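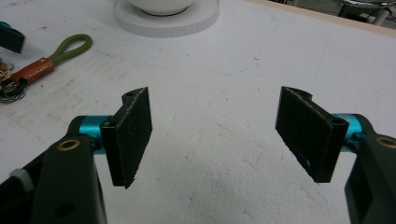
Trillholm council puts off robot arm purchase until August

Trillholm council has delayed a decision on buying four robot arms for its equipment library, after staff were unable to say what the machines would cost to run once the first year was over.

The proposal, tabled on 5th May, asked for money to lease the arms from Biltby, a supplier that already looks after the library's label printers. Hand-held grippers were to come first. Under the plan, library staff would use them to record everyday jobs such as picking up keys or shifting a bowl, and the recordings would later be used to train the arms.

That order of events is where the trouble started. The budget paper lists the grippers at $3694, including spare pads and a carry case, but gives no figure for the hours staff would spend using them. It says only that recording would be "absorbed into existing duties". The same phrase turned up two years ago in the business case for the self-return kiosks, which ended up needing a part-time position of their own.

Biltby has told the council that 1000 recordings would be enough to get an arm started on a simple task. The paper doesn't say how many tasks the library has in mind, or whether a new set would be needed each time the layout of the counter changed. A written question on that point was answered with a brochure.

Wear and tear is another gap. Gripper pads are listed as a consumable, with no replacement schedule and no price after the first order. The warranty on the arms runs for nine months, while the lease runs for three years. Council finance staff have asked for both to be brought into line before any money is set aside.

A rival quote from Aguiar was received but left out of the comparison table. The paper describes it as "not like for like". Aguiar's offer included on-site repairs and cost more up front, and councillors have asked to see it in full.

Supporters of the plan point to Grulholm, where the neighbouring council bought a similar set of hand-held tools last year. Grulholm has yet to publish any results, and its arms have not been ordered. A spokesperson there said the program was "progressing".

Trillholm has not ruled out buying the grippers on their own as a trial, which could be paid for from the library's minor equipment budget. Some councillors are wary of that too, saying a small purchase now would make the larger one harder to refuse.

A revised paper is due in August.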